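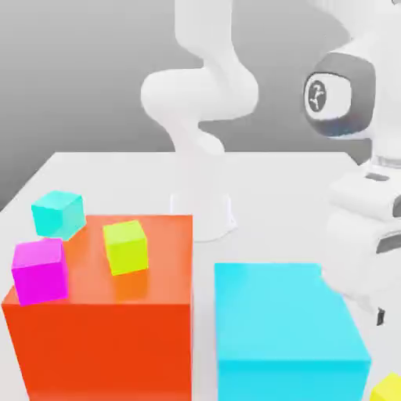
콜텔우드 동네 독서모임 11월 정기모임 회의록

장소: 그리피스 카페 2층 안쪽 큰 테이블
시간: 저녁 7시 시작, 9시 반 넘어서 끝남
기록: 저 (지난달에 이어 또 접니다. 다음 달은 꼭 다른 분이 써 주세요!)

제가 받아 적은 순서대로 올려요. 중간에 빵 주문하느라 놓친 부분이 조금 있으니까 빠진 게 있으면 댓글로 달아 주세요. 맞춤법은 너그럽게 봐 주시고요 ㅎㅎ

1. 지난달 회의록 확인

별다른 이의 없이 넘어갔어요. 다만 지난번에 제가 "회비 인상 찬성"이라고 적은 건 "회비 인상 논의 찬성"이 맞다고 이모젠 애크로이드 님이 짚어 주셔서 고쳤습니다. 두 글자 차이인데 뜻이 완전히 달라지네요. 죄송합니다.

2. 이달의 책 이야기

《키소르콤의 겨울》을 읽고 모였는데, 완독한 분이 생각보다 많아서 깜짝 놀랐어요(저는 기차에서 마지막 장을 겨우 끝냈습니다). 전반부가 너무 느리다는 의견과 그 느린 맛에 읽는 책이라는 의견이 팽팽했어요. 저는 솔직히 앞쪽이었는데, 이모젠 님이 주인공이 우물가에서 편지를 태우는 대목을 소리 내어 읽어 주시는 걸 듣고 마음이 좀 흔들렸습니다. 눈으로 읽을 때는 그냥 지나갔던 문장이 귀로 들으니까 전혀 다르더라고요.

번역 얘기도 한참 했어요. 사투리를 충청도 말처럼 옮긴 게 정겹다는 분도 있고, 배경이 외국 산골인데 자꾸 할머니 댁이 떠올라서 몰입이 깨진다는 분도 있고. 원서를 같이 보신 분 말로는 원문도 꽤 특이한 말투라서 번역자가 고생했겠다고 합니다. 결말에서 동생이 정말 돌아온 건지, 아니면 주인공이 꿈을 꾼 건지는 끝까지 합의가 안 됐어요. 손 들어서 정하자는 말도 나왔지만 그건 좀 아닌 것 같아서 그냥 두기로 했습니다. 저는 돌아왔다고 믿어요. 현관에 젖은 장화가 있었잖아요!

3. 회비

지금처럼 한 사람당 한 달에 1,000원을 걷으면 간식값도 안 나온다는 얘기가 또 나왔습니다. 올리자는 쪽은 어차피 매번 누군가 자기 돈으로 채우고 있다는 거고, 그대로 두자는 쪽은 부담이 없어야 새로 오는 분들이 편하다는 거예요. 둘 다 맞는 말이라 저는 듣기만 했습니다. 결국 금액은 그대로 두고, 음료는 각자 계산, 빵만 회비로 사는 걸로 했어요. 봄에 다시 이야기합니다.

4. 책장 정리

카페에서 빌려 쓰는 책장이 꽉 찼어요. 세어 보니 49권인데, 그중에는 주인을 모르는 책도 있고 심지어 4년 지난 여행 안내서도 있습니다. 다음 모임 전까지 자기 책은 가져가 주시고, 남는 책은 아래층 나눔 상자로 내려보내기로 했어요. 사장님도 괜찮다고 하셨습니다. 시집 칸은 손대지 말아 달라는 부탁이 있어서 그대로 둡니다.

그리고 안쪽에 전집이 한 질 있는데 2권이 없어요. 빌려 가신 분, 혼내지 않을 테니 조용히 꽂아만 놓아 주세요.

5. 포르카인 서점 나들이

드디어 날을 잡나 했는데 또 못 잡았어요 ㅠㅠ 포르카인은 오전에 가야 한산하다는 분이 있고, 저처럼 아침에 못 일어나는 사람도 있고 해서요. 일단 12월 안에 가는 것만 정했습니다. 점심은 서점 뒤 골목 칼국수집이 유력한데, 자리가 좁으니 가실 분은 단체방에 꼭 이름을 남겨 주세요. 차를 가져오실 분도 미리 알려 주시고요. 헌책 코너에서 서로 책을 한 권씩 골라 주기로 한 것도 잊지 마세요. 비싼 책은 안 됩니다, 진짜로.

6. 다음 달 책

후보가 세 권 나왔어요. 이모젠 님은 등대지기 회고록, 저는 추리소설, 그리고 요리 에세이가 하나. 투표 결과 등대지기가 이겼습니다. 추리소설은 벌써 두 번째 떨어졌는데 저는 포기하지 않고 또 들고 올 거예요. 분량이 좀 되니까 절반까지만 읽고 와도 괜찮고, 도서관 대기가 길다고 하니 예약은 서둘러 주세요.

7. 기타

난방 바로 옆자리가 너무 덥다는 의견이 있었고, 창가는 너무 춥다는 의견이 있었습니다. 쉬는 시간에 자리를 바꾸기로 했어요.

토론할 때 옆 사람끼리 따로 얘기하는 것도 조금만 줄이자는 말이 나왔어요(찔려서 저도 적어 둡니다). 발제 질문은 모임 전날까지 단체방에 올리기로 했고, 다음 발제는 이모젠 님이 맡아 주셨습니다.

할 일
이모젠 님: 등대지기 회고록 발제 질문 올리기
저: 나들이 날짜 투표 만들기, 칼국수집에 전화해 보기
모두: 책장에서 자기 책 찾아가기

다음 모임도 같은 장소, 저녁 7시입니다. 회의록 쓰실 분은 아직 비어 있어요.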